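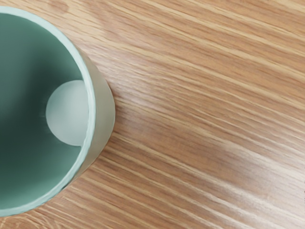 I have sat through two rounds of robot shopping in my working life, and both times we started with the brochure. Payload, reach, price, a very handsome arm on the cover, and off we went! Then the thing arrived at our Skirside shop and we found out we'd budgeted for an arm and hardly a penny for anything else (fingers, mounting, someone's afternoons).

So this time, before Vimine or Tikdale or anybody else gets a purchase order from me, I want to spend money on simulation first. I know how that sounds. You ask the boss for a robot and come back with a cartoon of one. But hear me out, because I've been playing with a cup-stacking setup on my laptop for most of November 2020 and I've learned more about what we need than I did from 6 sales calls.
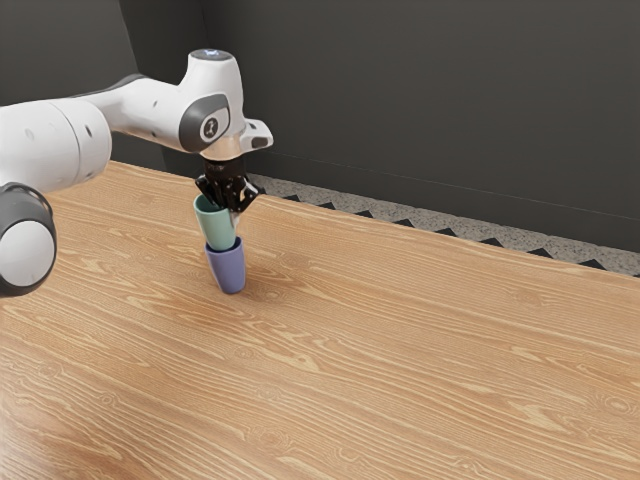 The green cup partway into the lavender one, in simulation.

Look at how much of that job happens at the rim. I'd have gone straight for the longest arm we could afford, and what I should be fussing over is the fingers: how wide they open, how they hold a tapered wall, whether they clear the second cup on the way down. You can swap grippers on a screen before lunch. Try doing that with a crate on a loading dock and a restocking fee.

My pitch is to set aside 35 percent of the budget for everything that isn't the arm, and to take the simulation time out of that first. The folks at Ševčík, who quoted us last, thought that was high. I think it's a little low! We still need a table that doesn't wobble, spare fingers, and training for more than one person, and I'd like some left over for whatever I've forgotten.

Will the simulation match the real thing? No, of course not. Friction is a guess and the lighting is way too polite. I wouldn't sign off on cycle times from it, and I'd be wary of any seller who did. What it's good for is crossing things off, and I've already crossed off one gripper I was all set to order.

The new budget opens in February. I'd like us to go in with a list of tasks on page one and the arm somewhere around page four.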